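Marmont bottle sorting data, README
Posted in May by Deepika Krishnan

Hi! If you've found this folder you're probably either on next year's team or you're Sowmya Alva checking that I finally wrote the thing. I'm the one who looked after the data for Marmont, our student robotics club's entry in the recycling challenge, and these are my notes on what's in here and how to use it without losing an afternoon (I lost several).

The job is simple to say. There are plastic bottles on the table, there's a bin, and two arms have to get the bottles into the bin. Krishnamoorthy Shenoy wrote the challenge rules for our club and he's strict about one thing: a bottle that ends up leaning on the rim doesn't count. So if you see an episode marked fail and the bottle is sort of in there, that's why!

## What's in the folder

There are 800 episodes, split into 25 folders, all driven by hand by members of the club. Each one has the arm positions, the gripper opening, the camera streams and a small notes file. The notes file is where people typed whatever they felt like, so please read it with some patience. Rekha Mudaliar's are the good ones. Mine say "ok" a lot. 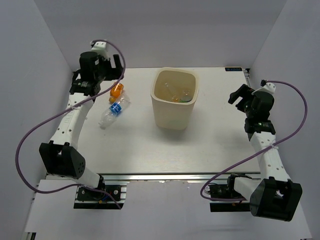
Our starting layouts are made up fresh every time, and I'd really like you to keep doing that. In the first version we put every bottle in the same spot, and the policy learned the spot and nothing else (Rekha found this out by moving one bottle over by a hand's width and watching the arm close on air). Now whoever is resetting just puts things down wherever. You get bottles touching, like the little orange one with the clear water bottle partly over it to the left of the bin, and those overlaps are the starts I'm happiest to have. They're slow to drive and everybody groans, but the tidy starts were never what we got stuck on. Crumpled bottles are welcome too, so please don't throw them out!

The notes file also has a field called "side", meaning which arm the driver planned to use first. People changed their minds halfway through, so treat it as a hint.

## Cameras

We record a fixed view of the whole table plus the wrist views. For a while I trained on the fixed view alone because it loads faster, and it was fine until a clear bottle ended up close to the bin. Then it was hopeless. Use the wrist views, even if your laptop complains.
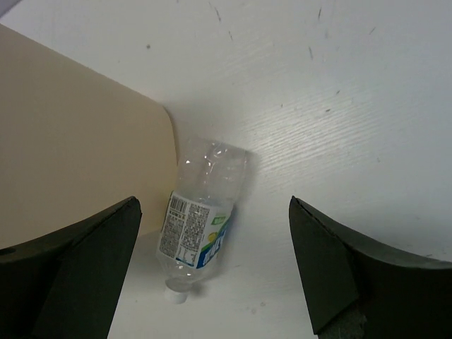
Wrist view: clear bottle right up against the beige object, gripper open, not touching yet.

Labels help a lot, by the way. Knut Hellwig tried peeling them off for one folder to make it harder, and it worked a bit too well. That folder is called kartha_bare and I'd leave it for last.

## Things I'd fix if I had another semester

- The success flag is typed in by hand and 3 folders have it missing. I've listed them in missing.txt.
- Colors. We have far more clear bottles than anything else, so go find green ones.
- Folder names. Sorry. "lokska_2" is the second half of "lokska", and there's no "lokska_1".

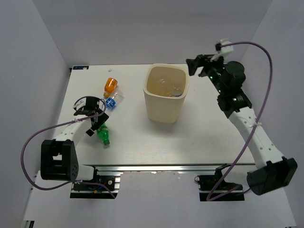 Green bottle under the left gripper, clear ones in the bin.

If you add episodes, start a new folder and don't renumber the old ones, my loading script will fall over. And write more than "ok" in the notes.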